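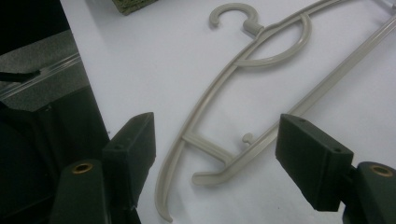

When will Condau hold its delayed legislative election? The transitional council has set the vote for October, under a decree published in the capital, Sturetport.

The decree fixes the size of the new assembly at 142 seats, 17 of them reserved for the northern province of Hasus. Candidates must submit 2,000 valid signatures, and party lists must be filed with the electoral office before the campaign opens. Members of the council may not stand.

The Mao district, where voter registration was suspended last year, will use a provisional roll. Opposition parties have asked for that roll to be audited by an outside body. The council has not replied to the request.

A second decree, on campaign finance and access to state radio, is being drafted by the interior ministry.

Last updated: 5 April 2022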